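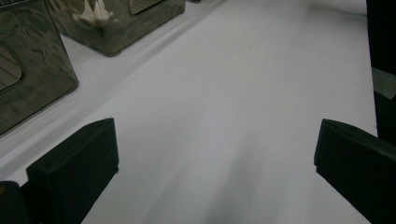
Friday, late, and I should be in bed, but I've had two cups of tea since supper and I know perfectly well I'm not going to sleep, so I may as well write the week down before it gets away from me.

The choir thing first. We had our last rehearsal before the Hetton concert and it was a shambles until about halfway through, and then it was suddenly lovely. I don't understand how that happens. The altos (me included, I'm not pointing fingers) had been dragging the slow piece down since September, a hair flat on every long note, and tonight we were told to sing it sitting down, leaning forward, elbows on our knees, like people waiting for a bus. And it stayed up! We all looked at each other. Then we stood up to do it properly and it sagged again, but less, so I'm choosing to be cheerful about it.

My folder has finally given up. The spine split right down and all my pages slid out under the chairs during the quiet bit, and I had to crawl for them while the tenors went on singing over my head. I found page 4 stuck to the bottom of somebody's shoe. I've got everything back in order now with a bulldog clip, but it won't do for the concert, we're supposed to have plain black ones, so that's an errand for tomorrow.

The drive home was horrible. Fog all the way along the river and then clear as anything at the top of the hill, with the whole valley filled in like a bathtub. I pulled over for a minute to look at it. I had the car heater going full blast and the window down, which is a silly way to do it but very nice on the face.

What else. The seeds came from Flallora on Tuesday - no, it must have been Wednesday, because the recycling was out. I ordered them back when it was hot and had completely forgotten what I'd picked. Sweet peas, of course, three kinds, and a poppy I don't remember choosing at all, and then a packet of something called honeywort that I must have been talked into by the catalog. The catalog is a menace. I read it in the bath. Everything in it is "reliable" and "a good doer" and then you put it in my soil, which is basically wet brick, and it sulks until June and dies.

But the sweet peas always come, so I've started them off. I soaked them overnight in a saucer, even though my sister says that's an old wives' tale and she just shoves hers in and gets twice as many. She does get twice as many. She also has a south wall. I used the cardboard tubes I've been saving since last winter and stood them up in the old roasting pan, packed tight so they'd hold each other up, and I got compost all over the kitchen floor and down one slipper. Then I labeled them. I always say I'll remember which is which and I never do, so this year every tube has its initial on it in pencil. I've put them on the back porch with a piece of window screen over the top for the mice. The mice got the whole lot two years ago in one night, every last seed, and left the little husks in a heap. I was almost impressed.

I've been rereading my mother's garden notebooks along with all this, which is partly why everything's taking so long. She wrote down the weather every day and almost nothing else, and then right in the middle of a page of rain you get a line like "Sold the piano." Just that! No word on who to, or how they got it out of the house, or whether she minded. And I was living there at the time, I must have been nine or ten, and I have no memory of it leaving. I remember the dents in the carpet where it stood. I used to put marbles in them.

I called my brother to ask and he remembered it quite differently, he said it went to a church hall and he helped push it up a plank. He'd have been six. I said you never pushed a piano at six and he said well, he had his hands on it. We talked for nearly an hour after that, mostly about his knee. He has the surgery coming up and is pretending he isn't nervous by reading me the entire leaflet. I said I'd come and stay for the first few days afterward and cook, and he said there was no need, and then before we hung up he asked what I'd be cooking. So I'm going.

Which means I have to sort out the cat. The neighbor will feed her but the cat won't be seen by the neighbor, she goes under the spare bed and comes out in the night to eat, and then the poor woman worries that she's feeding a ghost. Last time she left me a note that said "Bowl empty, no cat." Every day, the same note, five of them in a row on the counter.

Money. I went through it all on Monday because the heating bill came and gave me a fright. 932 dollars for the quarter, and I've hardly had it on! I called and sat through the music and it's an estimate, so I went down to the basement with a flashlight to read the meter myself and got a cobweb right in the mouth. The real figure will be a lot lower, they say, and they'll send a new one. I'm not paying a cent of it until they do. I did turn the thermostat down to 61 at night just out of spite, and slept better for it, which annoyed me. I've got the wool blanket back on, the scratchy green one, with the sheet folded well over the top edge so it doesn't get my chin.

The bus to Clatstead is changing again too. There's a notice up at the stop in very small type and I had to take my glasses off and put my nose to it. As far as I can tell the early one now goes around by the hospital and the late one doesn't run at all outside of school terms. I only use it for the library and the dentist, but it's the idea of it. There's a man who gets on at the same stop as me with a cello, and I was wondering all the way home what he'll do. I've never spoken to him. I suppose I could have asked, it would have been a perfectly normal thing to ask.

The library was good though. I took back the big history of salt, unfinished, I admit it, I got to page 93 and found I'd read the same paragraph on three different evenings. Life's too short. I got out two mysteries and a cookbook, all stews, written by somebody who has a very strong view about browning the meat in small batches. I tried one last night, the lamb with prunes, and I did brown it in small batches, and it took forever and the whole house smelled like a wet coat, and then it was the best thing I've made all year. I ate it standing up at the stove and then sat down and had some more. There's enough for tomorrow and one for the freezer. I'll make that for my brother, I think, although he'll pick out the prunes and line them up along the rim of the plate the way he's always done with anything he considers a fruit.

I finally bought the good umbrella. I've been visiting it in the window of Gautam for roughly a month, the navy one with the wooden handle, and I kept telling myself I don't need a good umbrella because I leave them on buses. But I've left all the cheap ones on buses, and maybe I'd pay attention to a good one. So in I went. It was the last one left and the clip was a little bent and they knocked some off for that. It hasn't rained since, naturally. I've had it up in the hall twice, which I know is supposed to be bad luck.

The window in the bathroom is sticking again. I gave it a shove on Thursday and the paint came away in a long strip, and under the white there's a sort of mustard color and under that a pale blue I've never seen before anywhere in the house. I stood there picking at it for far too long. Now there's a patch the size of a hand that I'll have to do something about before the damp gets in, and I don't have any of the white left, or I do but it's got a skin on it like custard. I might leave it till spring. I rather like the blue.

I've just been out on the porch in my robe to look at the sweet peas, as if they'd have done anything. Still fog down at the bottom of the road and an owl going somewhere over by the school. The screen was still on and nothing had been at it. The cat came out with me as far as the step and then thought better of it.

Tomorrow: black folder, stamps, lamp oil, call back about the meter, hem the concert skirt (it's been pinned since last year and I've been stabbed by it twice). And I must look over the second verse of the Latin one, I've been singing whatever the woman next to me sings, half a beat behind, and she told me tonight that she's been doing the same thing with me.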